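Caderno da oficina -- arrumação da copa e do material de cozinha
20 de outubro de 2022

Retomo o caderno depois de umas semanas de preguiça (a última entrada minha ainda falava das prateleiras de cima, imaginem!), para deixar por escrito o que andámos a decidir sobre os recipientes. Quem chegou depois de julho não apanhou a confusão inicial, por isso vou contar com algum vagar, e quem já sabe salta à frente.

Quando herdámos os armários da antiga sala da Pistness, vieram com eles três caixas de coisas de cozinha sem lista nenhuma. Latas, frascos, copos de robô de cozinha, tampas que serviam em duas coisas e tampas que não serviam em nada. Durante meses cada um foi tirando o que precisava e arrumando onde calhava, e o resultado foi o que se sabe: o café acabou no armário dos detergentes e a farinha esteve desaparecida até ao fim do verão. A folha de inventário da casa inteira vai em 1,709 linhas, das quais 1,543 estão conferidas, e o que falta é quase tudo desta parte. (As vírgulas são da folha de cálculo, que veio configurada à inglesa e que eu já desisti de corrigir. Leia-se mil setecentos e nove e mil quinhentos e quarenta e três.)

O método que ficou combinado é simples e gosto bastante dele. Tabuleiro vermelho na mesa branca, peça na mão, olha-se para ela com calma e só depois se resolve em que prateleira vai viver. O vermelho vê-se bem contra o branco e uma pessoa não se perde, mesmo ao fim da tarde, quando já está tudo a parecer-se com tudo.

Comecei pelas latas, que me dão mais gosto. Tenho um fraco por inox, confesso, e por tampas com puxador no meio, como as que havia em casa da minha avó para as bolachas de manteiga. As de mola ficam reservadas para café em grão e chá, e as de tampa simples podem levar massa, arroz, o que houver.

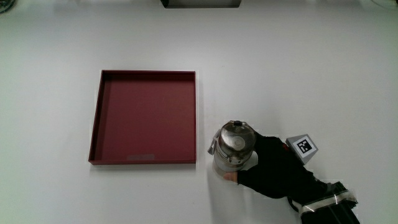

Lata de inox com tampa abaulada e puxador escuro; à esquerda, o tabuleiro ainda vazio.

Uma nota sobre a limpeza destas latas, que me perguntaram já duas vezes. Água morna, uma gota de detergente neutro, pano macio e secar logo. Nada de esfregão verde. Houve uma que veio da Clarcombe toda riscada e nunca mais recuperou o brilho, e dá pena ver. Se a mola estiver perra, uma passagem com um cotonete e óleo alimentar resolve quase sempre, mas limpem o excesso, senão daqui a um mês cheira a ranço.

Quanto às etiquetas: continuo a achar que a etiqueta deve ir no fundo da peça e também na prateleira. Na tampa, nunca, que as tampas trocam-se. As que comprámos em rolo de 200 chegam à vontade para esta parte e ainda sobram para os frascos das especiarias. A do tabuleiro está gasta e já não se lê grande coisa, fica na lista para substituir.

Passando aos plásticos, aqui a conversa é mais comprida. O copo do robô de cozinha foi o que levantou mais dúvidas, porque há quem ache que deve ficar montado na base do motor, sempre pronto, e há quem prefira guardá-lo à parte, com as lâminas numa caixa fechada. Eu era do primeiro grupo e mudei de ideias -- montado ocupa uma prateleira inteira e apanha pó por dentro da tampa, naqueles anéis onde o pano não chega bem.

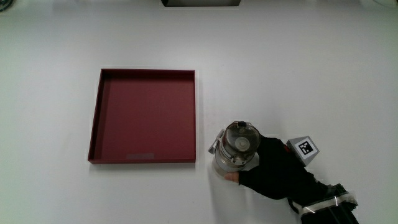 Copo do robô de cozinha, plástico transparente, pega cinzenta clara virada para o tabuleiro.

Fica então assim, até alguém me convencer do contrário: copo na prateleira do meio, com a pega virada para fora para se agarrar à primeira; tampa pousada, sem trancar, para arejar; lâminas na caixa de baixo, sempre de gume para dentro. A varinha e o batedor vão para a gaveta larga. E por favor, por favor, não metam especiarias moídas dentro do copo "só por hoje", que o cheiro a cominhos ficou lá entranhado duas semanas e o bolo de limão dos anos da oficina soube todo a caril.

Marca de capacidade: alguém escreveu a marcador 900 no caderno antigo, à frente de "copo", sem unidade. Parto do princípio de que são mililitros, mas falta medir com água e jarro. Quem o fizer, que anote aqui por baixo e rubrique.

Chegada a esta altura tive de parar para arrumar a própria mesa, que se enche sozinha pela beira. Tenho a mania de deixar ali caixas e coisinhas "para já", e o já prolonga-se. O meio, ao menos, tem-se mantido livre, e é o que interessa para pousar o que está em mão sem entornar nada.
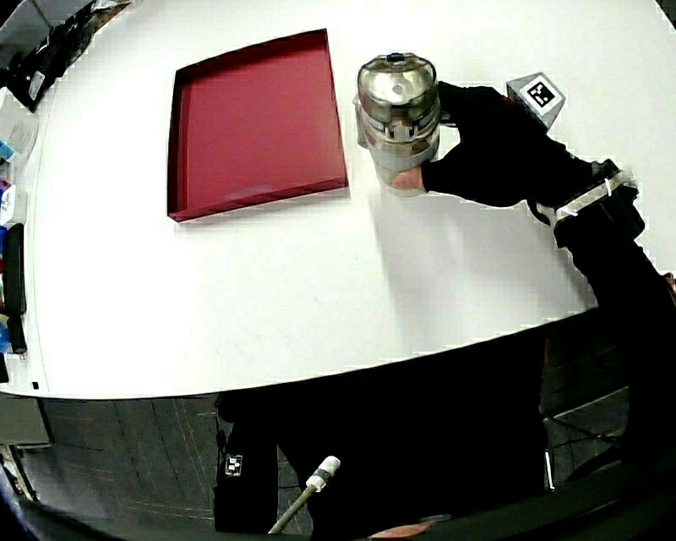 Recipiente com tampa prateada e corpo translúcido, com conteúdo claro; tabuleiro vermelho atrás, à esquerda.

Os recipientes de corpo transparente são, a meu ver, os melhores para o que se gasta depressa, pois vê-se logo quando está a acabar e escusamos de abrir cinco tampas à procura do açúcar. Para o que sofre com a luz, lata. Sei que a proposta da Kistov era pôr tudo igual, em frascos da mesma altura, muito bonito no catálogo, mas prefiro usar o que temos até ao fim.

Fica por fazer:
-- nova etiqueta para o tabuleiro;
-- medir o copo;
-- emparelhar as tampas soltas da terceira caixa;
-- perguntar à Palaniappan se ainda querem de volta as duas bandejas que emprestaram;
-- forrar a prateleira do meio, que está a lascar.

A terceira caixa continua debaixo da bancada do fundo. Tem vidro, levantem-na com as duas mãos.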